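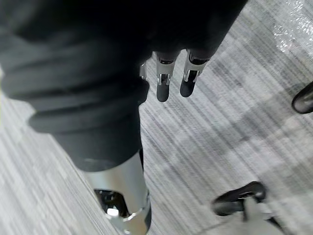

Medau invites applications for the position of Equipment Planning Coordinator at its Sarkum site. The coordinator will prepare the budget for the next round of robot purchases and keep the replacement schedule for parts already in service. Fabric arm sleeves, jointed fingers and their rounded black fingertip pads are each to be entered as separate budget lines. The budget must be ready for review in January.

The first round covers 16 workstations, and the full plan extends to 30. Costs for tables, bins, carts, spare hands and service contracts are to be included.
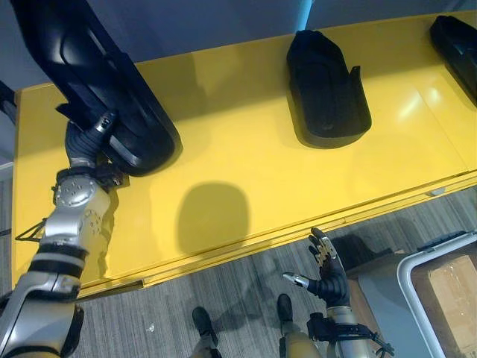
Applicants should have experience in purchasing or production planning and be able to compare supplier quotes in writing. Knowledge of the Varkar inventory system is helpful but not required. The position is full time and is based in Building 107.

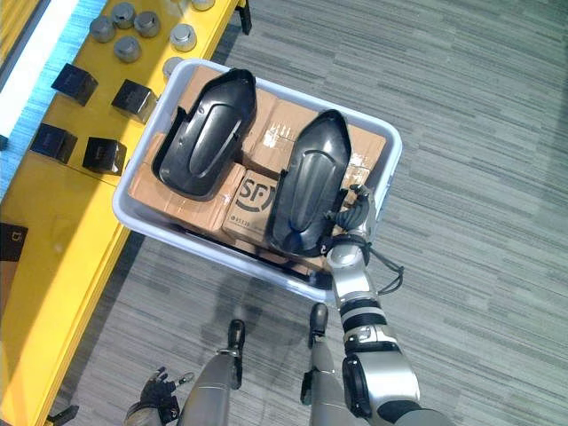
Tobiloba Onyeka
Head of Equipment and Facilities, Medau

The coordinator will report to me and will work with Andri Rainer on supplier contracts. Part of each week is spent on the floor, where molded shells and boxed goods are handled, so that purchase requests reflect the work being done.

Please send a resume and a cover letter to the Echeverri Office, Room 200, by 2 November 2020. Selected applicants will be asked to provide two references.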